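Chapter 13
Setting Up a Bottle-Packing Cell

The earlier chapters dealt with the arm, the controller and the gripper as separate items. From here on they are treated as one machine. The cell used throughout is the Trellden bench cell, first laid out as a computer model and packing small brown bottles into a divided crate. Readers with access to the Viker software can load the same model and work alongside the text.

Setting up falls into four stages: fixing the base, teaching the crate position, setting the grip, and proving the path at low speed. They are done in that order. A change at one stage means repeating every stage after it. 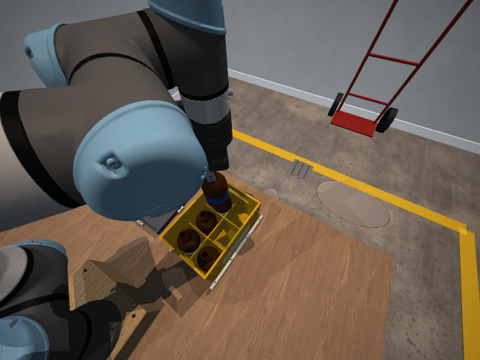
Crate position is taught from one corner cell, and the controller works out the others from the cell spacing. An error at the corner is carried across the whole grid, so check the cell furthest from it before going on. Check again once the crate is part full. A gripper that holds the bottle by the neck, as this one does, has to come down between the bottles already standing in the other cells, and the fingers need room to open. The Larnance method, covered in section 13.2, allows for this by setting the opening width separately for each cell.

Height is taught next. Two values are needed: the release height and the travel height. In our model the travel height is 50 mm above the top edge of the crate, measured to the base of the bottle. Anything lower saves little time and leaves no allowance for a bottle gripped slightly low.

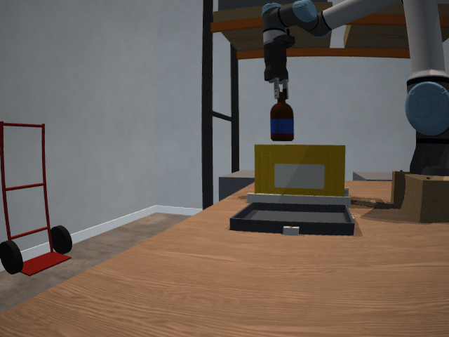 Figure 13.2 Bottle held clear of the top edge of the yellow box.

Once both heights are stored, run the full path with the gripper empty, then with a single bottle. Keep one hand by the stop button when doing this on a real cell. Record the values on the set-up sheet (Hlongwane form 47), including any that were left unchanged.

13.1 Fixing the base

The base must be bolted down before any position is taught.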